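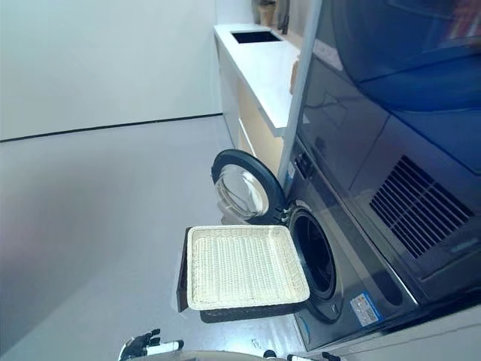

Front loader questions, answered with some suspicion

Updated 19th February

Do I need to leave the door open between loads?
Yes. This is the one piece of laundry advice I've never managed to argue with. A shut door traps damp air behind the rubber seal, and the smell follows. Wide open is best, but a few inches will do if the room is narrow.

Are washer cleaning tablets worth buying?
I doubt it. I used Kulex tablets for 3 months and then stopped for 3 months, wiping the seal by hand instead. Same washer, same towels, same smell, meaning none. If the manual for your machine asks for a particular cleaner, follow the manual. "Recommended by experts" on the box is a different matter - which experts?

Will a hot wash fix a musty drum?
It helps more than anything in a bottle. Run it empty at 60 degrees Celsius or higher, or use the drum clean cycle if you have one. Wipe inside the fold of the seal first. Hair and lint sit in there and no cycle I've tried gets them all out.

Should I get one of those "breathable" laundry baskets?
Get a basket if you need a basket. Ilico says its open weave "keeps laundry fresh," and I'd like to see how. Wet gym clothes left in any basket overnight will smell like wet gym clothes. A shallow tray is handy for moving small things like socks and washcloths, and useless for sheets.

Can a woven basket snag clothes?
It can, if a strand has come loose. Run an old pair of tights along the rim and you'll find the rough spot soon enough. Trim it or sand it.

How full is too full?
You should be able to get your hand in on top of the load. The capacity on the sticker seems to assume clothes nobody owns.

Does fabric softener ruin towels?
Ruin is a strong word. It does make them soak up less. Kanini Mussa wrote in December to say hers recovered after two washes without it. Mine took longer.

Is a $200 service visit ever justified?
For a leak or a bad bearing, maybe. For a smell, clean the filter and the detergent drawer before you call anyone. The Nimham plan I was offered covered neither the seal nor the drain hose, so read the exclusions page.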